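Comparing Two Grippers on Tableware
Project report, Introduction to Robot Manipulation
January

1. What we wanted to find out

Our group got to spend the whole term with two grippers on the same arm, and we had a great time with it. The question was simple: if you want a robot to sort tableware, do you do better with stiff parallel fingers or with soft ones that bend around the object? We called the stiff one Vurell and the soft one Nidow, after the names on the lab's storage boxes, and we stuck with those names all the way through.

Most of the class projects before ours used blocks. We kept some foam cubes as a warm-up task, but we wanted things that are thin, shiny or awkward to pick up, so we added chopsticks and soup spoons.

2. Setup

Both grippers ran on the same controller (the Kikley board, with the default speed limits left on). We drove the arm by hand with the leader handles and logged every attempt. The head camera gave us the overview and was the only view the operator was allowed to use. We argued over that rule for a week, and I'm glad we kept it, because it made the two grippers face the same problem!

An attempt counted as good if the object was lifted, carried and set down in the target area without being dropped. Touching a neighbor was fine. Pushing a neighbor off the table was not.

3. How the trials went

We planned 2,000 attempts and logged 1,000, split evenly between the grippers. Swapping fingers took much longer than we had guessed, and we lost most of one afternoon to a loose cable at the wrist. Across everything, 746 attempts were good.

Cubes were easy for both. Nidow squashed them a bit but never let go. Vurell sometimes pinched a corner and spun the cube when it was sitting at an angle to the fingers, so we learned to turn the wrist first.

Chopsticks were where Vurell really shone. The flat fingertips could slide down between two sticks and take just one, while Nidow kept grabbing two or three together. When they lay nearly parallel in a tight bunch, it helped to start with whichever stick crossed over the others.

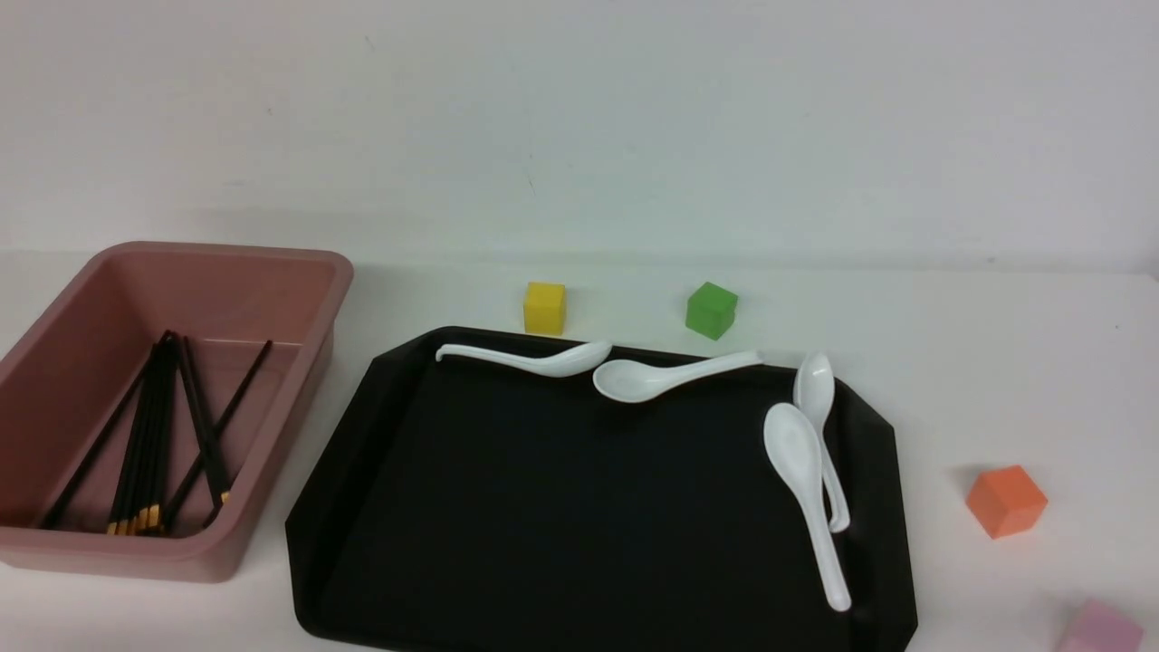 Spoons turned the result around completely. The handles are curved and the surface is slick, and Vurell's hard pads let them roll in the grip. Nidow wrapped around the handle and held on. Our favorite run of the term was 79 good spoon attempts in a row with Nidow, and there was real cheering when we got past 50. Two spoons crossed over each other were still hard for both, and we mostly had to take the top one by the bowl.

4. What we would change

Glare on the spoons made it hard to judge depth from the head view. We would love to add a wrist camera and run the spoon task again. We would also try rubber pads on Vurell, which might get us most of the way to one gripper for everything.

The log sheets and the finger drawings are in the group folder.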